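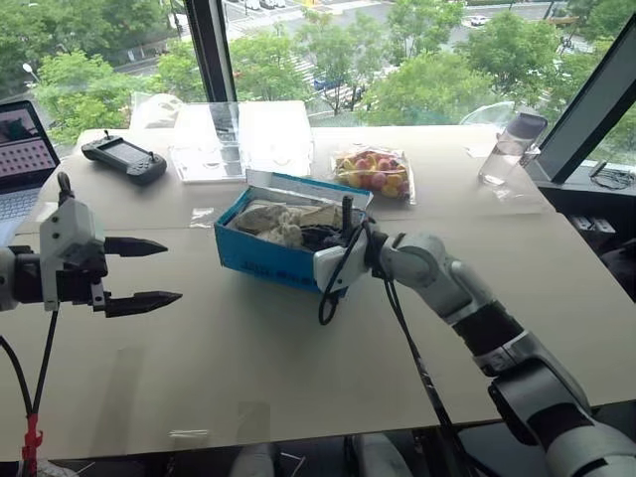
Crumpled cloth fills most of the box. The darker items are at the right end.

How to Pack Small Things in a Used Box With Cloth

Pridolance Home Guides: Boxes and Storage

A small cardboard box and a few pieces of old cloth will hold most of the odds and ends that collect on a table. The method on this page works for a closet shelf, a car trip, or a move across town. It is also fine for the mail if you put the finished box inside a second one.

Allow half an hour for the first box. Later boxes go faster once the cloth is sorted.

What you need

A cardboard box with a flap or lid that still closes
Clean, dry cloth: old T-shirts, pillowcases, dish towels, worn sheets
A clear plastic container with a lid, for anything tiny
A few clear plastic bags
Packing tape
A marker and a plain label
Scissors

The tape can be any kind sold for cardboard. We use the Workameck 3-inch roll, which covers a seam with room on both sides. Masking tape lets go after a few weeks in a warm closet.

Choosing the box

Shoe boxes, appliance boxes and store boxes are all good. Press on the corners with your thumb. If a corner gives or feels spongy, put that box in the recycling and pick another. Check the bottom seam too, and tape it if it was only glued.

Printing on the outside doesn't matter for storage. For mailing, cover old addresses and barcodes completely.

A box with a tall inner flap at the back is handy. Leave the flap standing while you work, then fold it over the contents before you close the top. It keeps the cloth from catching in the lid.

Look for a box that is a little bigger than you think you need. The items should take up no more than half the space, and the cloth takes the rest. If you have to push down hard to close it, the box is too small.

Choosing the cloth

Cotton and fleece are the easiest to work with. They crumple well and stay where you put them. Slick fabrics such as nylon lining slide around, and heavy denim takes up a lot of room for the protection it gives.

Wash the cloth and dry it all the way through. Skip the fabric softener. Cut off buttons and zippers, or save those pieces for a box of clothes. Pale, undyed cloth is the safest choice against light plastic and painted surfaces. Dark new fabric can leave color behind if the box gets damp.

For a box the size of a large shoe box, you will need 3 or 4 pieces the size of a T-shirt.

Before you pack

Clear enough room on the table to have the box in the middle and the items on one side. Food and drinks can stay at the back if they have to, but close the water bottle and tie up any open bag of candy first.

Sort the items into these groups:

Solid things that can take a knock, such as plugs, cable adapters and small tools
Things with parts that stick out, such as game or remote controllers
Things with a screen or a glass face
Very small pieces, such as screws, caps and memory cards
Anything with a battery

Take out loose batteries and put each one in its own bag, or tape over the ends. Devices with a built-in battery should be switched off. Don't mail them before you have read the carrier's rules.

Wipe everything down with a dry cloth. Wind each cable in a wide loop and hold it with a twist tie or a strip of fabric. A tight coil puts strain on the part where the cable meets the plug.

Step 1. Make the bottom layer

Fold one piece of cloth flat and lay it in the bottom of the box, with the edges running up the sides a little. Two thicknesses are enough for light things. For anything heavy, fold it again.

Step 2. Crumple the filling

Pick up a second piece of cloth in the middle and let it drop into the box in loose folds. Don't roll it into a ball. A tight ball is hard and leaves gaps around it. Fill the box end to end, up to a couple of fingers below the rim.

It will look like too much. The cloth goes down once the items are in.

Step 3. Start at one end

Put the heaviest item in first, against one end of the box. Push the cloth aside with one hand and set the item down with the other, then let the cloth come back around it. Items that are taller than they are wide can stand upright as long as cloth supports them on every side.

Keep solid items together at this end. If two hard surfaces touch, tuck a fold of cloth between them. Smaller boxes tend to get packed from the middle out, and then the ends are left with nothing to hold the contents in place.

Step 4. Add the delicate things

Wrap anything with a screen in its own piece of cloth, with the smooth side of the fabric against the screen. Lay it flat near the middle, never against the wall of the box.

Controllers with sticks or antennas need a bit more care. Fold or lower any antenna that is made to move. If the sticks don't fold, cut a strip of thick cardboard slightly longer than the controller and lay it along each side, so that the cardboard takes the pressure and the sticks don't. Wrap the whole bundle and set it in face up. Nothing heavy goes on top of it.

Step 5. Pack the tiny pieces separately

Screws and caps disappear in crumpled cloth. Put them in a small bag, press out the air, and label it. Several small bags can share one clear plastic container. A lidded container that fits inside the box can go in as one item. If it's too big, keep it next to the box on the shelf and write the same label on both.

Don't throw out plastic bags just because they are wrinkled. As long as they have no holes, they will do for cables and spare parts.

Step 6. Fill the gaps and test

Push cloth into any space you can see along the sides. Cover the top with the last piece, fold the inner flap over it, and close the box without taping.

Pick it up with both hands and tilt it gently from end to end. You should feel no movement and hear no knocking. If something shifts, open the box and add cloth at the end it slid toward. Socks are useful for this.

Step 7. Tape and label

For a shelf, one strip of tape across the lid is plenty. For a move or the mail, run tape along the seam and down over both ends, then add a strip across each short side.

Write the contents on one end and on the top. Be specific. "Controller, two chargers, bag of screws for desk" will save you opening it. "Misc." won't. We add the month as well, so a box marked October gets checked before the holidays.

Mailing a packed box

Put the box inside a larger carton with at least 3 inches of filling on each side. Crumpled paper is cheaper than cloth for the outer space, and you don't have to ask for it back. Weigh the carton after it is sealed. Stetsiuk Shipping on the lower level at Vendar Plaza will weigh it at the counter without charge, and they stay open until seven on Friday.

What not to pack this way

Food, even in a sealed bag. Candy and fruit attract insects, and soft candy will stain cloth in a warm room.
Bottles with liquid in them. Empty the bottle, leave it open overnight, and pack it the next day.
Drinking glasses and china. Use paper and a box with dividers.
Anything still damp.

Common questions we get

Can I use towels?
Yes, for sturdy things. The loops of a bath towel can catch on sharp edges and small switches, so wrap those in something smoother first.

Is bubble wrap better?
For glass it is. For a box that will be opened often, cloth is easier to put back and it doesn't wear out.

How long can a box stay packed?
We look through ours twice a year. The storage room behind our shop has over 140 boxes in it, and the usual trouble is damp cardboard on the bottom shelf. Keep boxes off a concrete floor, and leave a little space between them and an outside wall.

Does the cloth need to be changed?
Shake it out when you open the box. Wash it if it smells stale or if anything has leaked.

Next in this section: Storing Cables Without Tangles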